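How to Oil and Care for a Light Wood Tabletop

By Iman Benmoussa
4 Jul 2022

A pale wood top shows everything: cup rings, pen marks, the gray patch where your wrists rest. The good news is that an oiled top can be brought back at home with sandpaper, a few cotton rags and a free weekend. These steps are for solid wood or a thick veneer with an oil finish. If your top is lacquered, skip to the section on lacquer near the end.

What you need

Sandpaper in 200 and 300 grit
A cork or rubber sanding block
Clear or white-tinted hardwax oil
Lint-free cotton rags
A vacuum with a brush head
Dish soap, warm water and two soft cloths
Painter's tape
A metal can with a lid, filled with water, for used rags

I use the Kütt white-tinted oil because clear oil turns light wood yellow within a year or so. Plaria makes a similar one in a smaller can. Either will do one desk with some left over for touch-ups. Read the can before you start, and if its drying times differ from mine, go with the can.

Check the finish first

Put a few drops of water on a spot near the back of the table and leave them for ten minutes. If the water soaks in and leaves a darker spot, the top is oiled or bare and you can go ahead. If it sits there in beads and wipes off clean, you either have a lacquered top or an oil finish that is still in good shape. Press a fingernail lightly into the underside edge. Lacquer feels hard and a little like plastic. Oil feels like wood.

If you bought the table new, the care sheet will tell you. Mine is the Grikavberg desk, item 2279, and the sheet was taped under the top where I did not find it for two years.

Clear and wash the table

Take everything off, including cable clips and felt pads. Vacuum the top and the edges. Mix a small squirt of dish soap into warm water, wring the cloth out well and wipe the whole surface, going with the grain. Follow with a second cloth and clean water. Don't let water stand in the joints or around any hole in the top. Let the wood dry overnight.

Greasy spots need a second wash. Oil will not go in evenly over hand grease, and you will see it as a blotch once the top is dry.

Look at the surface in low light

Open the blinds or set a lamp at the far side of the table, then move your head until you catch the reflection. Dull patches, scratches and old rings show up in the glare much better than they do from straight above. Mark them with small bits of tape placed beside the spot.
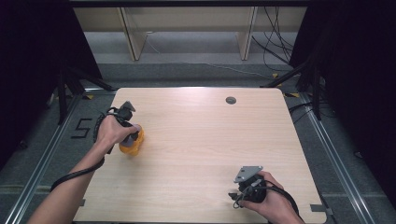

Grain direction decides how you sand, so find it before you pick up the block. On most desks it runs the long way, left to right as you sit. A fine, light grain running mostly sideways like this one can be hard to make out, and the soft shine across the upper middle of the top washes it out even more. Look in a spot away from the glare and follow one line with your finger. Note also the small round cable hole near the back edge, a little right of center. The cut wood around a hole like that drinks up more oil than the flat surface, and it is the place where most people end up with a dark ring.

If your hole has a removable liner, pull it out from above. If it is glued, run painter's tape around it and press the tape down with a fingernail.

Sand the top

Start with the 200 grit on the block. Use long, even strokes with the grain and let each one overlap the last by half. Keep the pressure light. You are taking off the old finish and the top layer of dirt, and that takes very little. When the dust changes from gray to near white, move over.

Don't dig at a ring or a scratch. Sand a wider area around it so you don't leave a dip. A deep scratch can stay. It will show less after oiling.

Rounded corners need some care. Take the paper off the block, fold it in three and follow the curve with your fingers. With a block you will make flat spots. Two or three passes are enough, especially on veneer, where the corners wear through first.

Vacuum, wipe with a barely damp cloth and wait an hour. The grain will rise a little and feel fuzzy. Go over everything with the 300 grit, again with the grain, until it feels smooth. Vacuum one more time.

Put on the oil

Stir the can well. The white tint settles on the bottom and shaking it just makes bubbles.

Open a window and keep the room at a normal temperature. If the table stands on carpet, lay down a drop cloth that reaches at least a foot past every side. Hardwax oil does not come out of carpet.

Pour a small amount on a rag and work in strips from the back edge to the front. Rub it in, then finish each strip with a few strokes along the grain. Use less than you think around the cable hole and on the corners. Do the edges last.

After 15 minutes, wipe off all the oil that has not soaked in with a dry rag. Change to a fresh rag when the first one gets sticky. Anything left on the surface will dry tacky and collect dust.

Put used rags straight into the can of water and close the lid. Oily rags can heat up and catch fire by themselves.

Wait 12 hours, then put on a second, thinner coat the same way. My neighbor Baltasar Barroso does 3 coats on his dining table. On a desk I have not seen a difference after the second.

Drying time

You can touch the top after one day. Light things can go back after 3 days. Wait two weeks before you set down a monitor stand, rubber feet or a hot mug. Soft rubber and colored plastic can leave marks in fresh oil, so keep toys and stress balls off it for the same two weeks.

If the top is lacquered

Don't oil it. Wash it as described, dry it and leave it alone. Light haze can often be buffed out with a soft cloth and a little furniture polish. Chips and worn-through areas mean stripping the whole top, and for that I would take it to a shop. The Dridbridge workshop quoted me by the square foot, with pickup extra.

Upkeep

Wipe spills right away. Wash with mild soap once a month and skip spray cleaners. I put one thin coat on mine every September, without sanding, and do the front edge twice.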